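Quiénes somos

Clostley es un estudio de organización de cocinas domésticas y de apartamentos de uso temporal. Trabajamos sobre encimeras, cajones y armarios ya instalados: no vendemos muebles ni hacemos obra. El encargo habitual consiste en medir, redistribuir los pequeños electrodomésticos, asignar un sitio fijo a los recipientes y entregar una hoja de uso que cualquier ocupante pueda seguir.

El estudio empezó como servicio interno de la administradora de viviendas Adebisi, que necesitaba un criterio común para equipar las cocinas de sus apartamentos. Con el tiempo se separó y hoy atiende también a particulares. Hasta la fecha hemos documentado 1305 cocinas, con una ficha por cada una. La dirección técnica corresponde a Ladi Tamuno.

Método de trabajo

La primera visita se dedica a la medición. Se anotan el fondo útil de la encimera, la posición de los enchufes, la altura libre bajo los armarios y el recorrido de cada cable. Después se clasifican los objetos por frecuencia: diario, semanal y ocasional. Solo los del primer grupo permanecen a la vista. Los del segundo pasan a un armario accesible sin escalera, y los del tercero a la balda superior o al trastero.

La distribución se hace por zonas. La zona de desayuno agrupa tostadora y hervidor junto a la toma de corriente más próxima. La zona de corte queda en el centro, con la tabla apoyada en horizontal sobre una superficie estable. Los recipientes se alinean contra la pared – nunca delante de un aparato que desprenda calor – y se ordenan por contenido antes que por tamaño.

Para las fichas empleamos Tanine, una plantilla propia de 252 campos. No todos se rellenan en cada encargo; una cocina pequeña suele resolverse con una parte de ellos. El archivo completo se conserva en la oficina de Urnmont, y el cliente recibe copia de su ficha en papel y en formato electrónico.

Criterios para la encimera

Reservamos un mínimo de 200 milímetros libres delante de cada aparato con puerta. Los textiles de cocina se cuelgan en barra y se retiran de encima de los hornos antes de encenderlos. El cable sobrante se recoge por detrás. En piedra clara recomendamos paño húmedo y jabón neutro; el vinagre y los desincrustantes quedan excluidos, también para limpiar las migas que caen de la tostadora.

En encimeras de mármol con horno de sobremesa, el lateral se destina a los aparatos y el centro a la preparación.

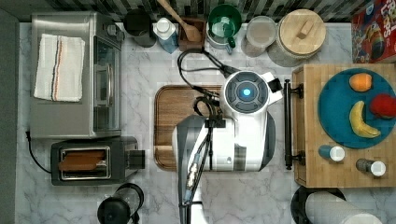

Marisa, por correo: yo pondría el hervidor lejos de la tostadora, porque en casa los uso a la vez y me faltan manos y sitio. Es una objeción frecuente. Cuando dos personas desayunan al mismo tiempo separamos ambos aparatos, siempre que haya una segunda toma, y la ficha recoge el cambio como variante.

Contacto

Las solicitudes se atienden por correo o por teléfono, extensión 2363, hasta las cinco de la tarde. En julio solo se realizan revisiones de fichas existentes. Conviene enviar con la solicitud las medidas de la encimera y una relación de los aparatos que se usan a diario.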